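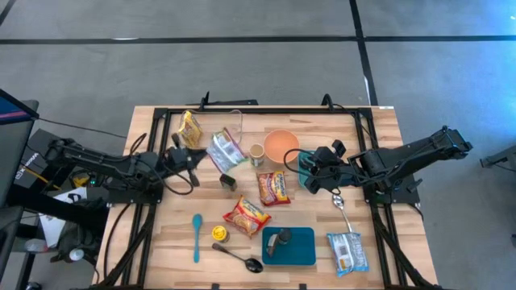 **Sorting dry goods into clear bins: by type or by pack shape?**

**worent_31**
Redoing the snack shelf. Shelf depth is 31 cm, clear rectangular bins, one row. Contents are mostly instant noodle packets plus bags of chips. Do you file packets upright or lay them flat?

**clatorska**
Upright, label out. Flat stacks crush the bottom block, and you have to lift the pile to read anything.

**dolan52**
Disagree. A square packet stood on its seam leans as soon as the bin is half empty. I lay them flat, 2 high, and have no broken noodles to report.

**clatorska**
Leaning is a bin width problem. Put a small bowl or cup in the gap.

**dolan52**
Then you are storing bowls in the noodle bin.

**arnum**
Keep snack bags out of it either way. They are mostly air and they slide. Mine go in a separate bin, clipped, oldest in front. Paper cups nest in a sleeve on the door.

**worent_31**
Went with upright, divider at the halfway point. Bags moved to the lower shelf. Still undecided on the small lidded tubs.

**dolan52**
Lids off, nested, lids filed behind.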